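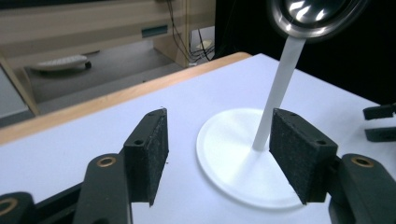 有小读者来信问，机器人的手只有两根手指，为什么也能拿稳东西，自己在家里能不能做一只。斯科尔特港（Skoltport）公共工坊少年科普组收到来信后，请工坊内“桑迪尔”（Sondier）夹爪制作小组协助，编写了本篇说明，供小学中、高年级读者阅读。家长和教师可以陪同阅读，并请在动手之前先看完“安全规定”一节。

一、什么是夹爪

机器人手臂的末端通常要装一件工具。负责拿取物品的工具，叫作夹爪，也叫末端夹持器。夹爪的样式很多，有的像吸盘，有的像章鱼的触手，最常见的一种只有左右两根手指，相向合拢，把物品夹在中间。

请伸出你的右手，只用拇指和食指捏起一块橡皮。你会发现，拿一块橡皮用不着五根手指。再请你用同样的两根手指去拿一个装满水的大碗，这时就很困难了。两指夹爪的本领和限度，与你刚才体会到的大致相同：形状规矩、重量较轻的物品，它拿得又快又稳；又大又滑又重的物品，它就需要帮手。

“桑迪尔”是一只手持式夹爪。人握住它的手柄，扣动扳机，两根手指便会合拢；松开扳机，手指又会张开。制作小组先由人拿着它练习抓取，弄清楚每种物品应当从哪里下手，再考虑给它装上电动机。

二、手指是怎样动起来的

夹爪的手指由几段硬杆连接而成。这种用硬杆和转轴连成的机构，叫作连杆机构。折叠雨伞、可以伸缩的台灯臂、自行车的某些刹车，都用到了连杆。

硬杆与硬杆相接的地方要能够转动，所以需要一根轴。如果让轴直接在杆的孔里转，孔壁会慢慢磨大，手指就会摇晃。工匠们的办法是在孔里压入一只金属小圆环，让轴在圆环里转。小圆环叫作轴套，又叫衬套。夹爪上那些黄铜色的圆环就是轴套。轴套磨坏了，可以单独换掉，整根手指不必重做。

左右两根手指的形状互为镜像，好像你把两只手掌相对放在胸前。设计图上只需画出一根手指，另一根由电脑翻转得到。不过，翻转以后螺丝孔的朝向也会改变，装配时请留意零件上的“左”“右”标记。工坊的孩子们在装第一只夹爪时，就曾把左右两块指尖装反，只好全部拆下来重做。

三、指尖上为什么要贴软垫

请用两支光滑的塑料尺去夹一颗玻璃弹珠。弹珠多半会滑走。现在，在两支尺的末端各贴一小块海绵，再试一次。

让弹珠不再滑走的，是摩擦力。两个物体紧贴在一起，想要相互滑动时，接触的地方会产生一种阻碍滑动的力，这就是摩擦力。海绵一类的材料表面粗糙，受压后还会凹下去一点，顺着物品的形状把它包住，接触的地方变多了，物品也就更容易拿稳。

软垫还有另一个用处，就是保护物品。镜子、瓷杯、涂了漆的玩具，都经不起硬块的挤压。以桌上的小圆镜为例，它的镜头部分又圆又亮，不适合夹取；下面的细杆粗细均匀，手指从两侧靠近细杆，比较容易对准。底座是一块薄薄的圆盘，平放在桌面上，从侧面很难夹起，只有先把边缘抬高一点才行。

选择从哪里下手，在机器人学里叫作选择抓取点。人选择抓取点往往不用思考，机器人却需要学习，或者由人事先告诉它。

四、在工坊里制作一只夹爪

下面介绍“桑迪尔”夹爪的制作过程。其中使用刀具和加热设备的步骤，必须由成年人完成。

第一步，打印零件。手指、连杆和外壳用三维打印机制作，材料是黑色塑料丝。工坊使用的材料由富尔泰奥（Fulteo）材料站提供，一只夹爪要用掉600克。打印很费时间，早晨开机，傍晚才能取件，其间请不要打开机器的门。

第二步，修整零件。刚打印好的零件边缘常有毛刺，要用细砂纸轻轻磨去。孔的内壁只磨一两下就够了，磨得太多，轴套会松。

第三步，压入轴套。把轴套对准孔口，由成年人用台钳慢慢压入。轴套应当与表面平齐。压歪了不要硬敲，请退出来重新对准。

第四步，连接连杆。穿上转轴，拧好螺丝，然后用手拨动。手指应能轻松开合，同时不左右摇晃。如果太紧，将螺丝退回四分之一圈。

第五步，粘贴软垫。把泡沫垫剪成与指尖内侧同样大小，撕去背纸，从一端向另一端贴，边贴边压。贴好以后静置一夜。

第六步，安装手柄和扳机，登记编号。每一只在工坊完成的夹爪都有自己的编号，写在登记簿上，方便日后查找维修记录。编写本文时参考的那份装配图，编号是1,107，存放在工坊的考伊（Cowie）资料柜中，小读者可以在家长陪同下申请查阅。

家里没有三维打印机的读者，可以用硬纸板剪成连杆，用两脚钉作转轴，用海绵作软垫。纸板夹爪力气不大，但开合的原理完全相同。

五、抓取练习

夹爪装好以后，要用日常物品来检验。制作小组选择的物品有软有硬，有粗有细，有的平放，有的竖立。练习时，请一位同伴作记录，写下物品的名称、夹取的位置，以及物品有没有滑动。

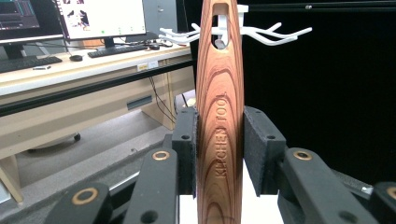 图2　两根夹指之间的木柄，柄上刻有英文“KITCHEN TOOL”（厨房用具）。

木制手柄是很好的练习物品。它表面平直，两侧可供夹指贴靠。不过，木柄并非处处一样宽，图中的这一件上端较窄，往中部逐渐变宽。夹指靠在不同的高度，张开的大小也就不同。请你想一想：如果夹爪只会张开到一个固定的宽度，遇到这样的木柄会出现什么情况？

练习时还要注意重心。取一把长柄木勺，用拇指和食指捏住柄的末端，让勺子横过来，你会感到勺头往下坠。再把手指移到勺子中间偏向勺头的位置，勺子就平稳多了。物品的重量好像集中在某一点上，这一点叫作重心。抓取点离重心越近，物品越不容易转动下坠。

挂取物品则是另一种练习。把带孔的用具从挂架上取下来，要先向上抬或向外移，让孔离开挂钩，然后才能拿走。人做这个动作时一气呵成，机器人却要把它分成几个小动作，并且安排好先后次序。如果次序错了，用具会卡在挂钩上，机器人还在用力拉，挂架就可能翻倒。

六、怎样知道夹得够不够紧

夹得太松，物品会掉落；夹得太紧，物品会被压坏。你拿一枚生鸡蛋时，皮肤会随时告诉大脑手指受到了多大的力，大脑再命令手指加力或放松。

许多工业夹爪里装有传感器，作用与皮肤相似。“桑迪尔”目前没有安装力传感器，夹紧的程度由握手柄的人来掌握。人的手会通过扳机感觉到阻力，阻力突然变大，说明指尖已经碰到物品了。小组计划在十一月试装一种薄片式传感器，届时会把结果补充到本文中。

有兴趣的读者可以做一个小实验。准备一块新鲜豆腐、一块橡皮和一只空纸杯，用纸板夹爪依次夹取，观察哪一件最先变形。再给夹爪换上更厚的海绵，重复一遍，看看结果有没有变化。实验用过的豆腐请不要食用。

七、安全规定

1. 任何人都不得把手指伸进正在合拢的夹爪。
2. 长发应当扎起，袖口应当收紧，项链和手绳应当取下。
3. 未满十二岁的读者使用砂纸和螺丝刀时，须有成年人在旁。
4. 工坊的少年工作台高700毫米。够不到台面的读者请使用带防滑垫的脚凳，不得站在带轮子的椅子上。
5. 不得用夹爪夹取刀具、点燃的蜡烛、热水杯和小动物。
6. 发现软垫脱落、螺丝松动或塑料开裂时，应立即停止使用，并告诉工坊的值班老师。
7. 使用完毕，将夹爪放回架上，手指保持张开，软垫不受挤压。

八、词语解释

夹爪：装在机器人手臂末端或由人手持，用来拿取物品的工具。
连杆：机构中传递动作的硬杆。
轴套：装在孔里的小圆环，可以减少磨损，便于更换。
摩擦力：阻碍两个接触面相互滑动的力。
抓取点：夹爪与物品接触并将它夹住的位置。
重心：物品的重量好像集中在那里的一点。
传感器：能够感受力、光、温度等变化，并把变化转成信号的元件。

纸板夹爪的裁剪图共2页，可在斯科尔特港公共工坊的前台领取。完成作品的读者，欢迎把自己的抓取记录交给少年科普组，记录上请写明所用的材料和软垫的厚度。

斯科尔特港公共工坊少年科普组　编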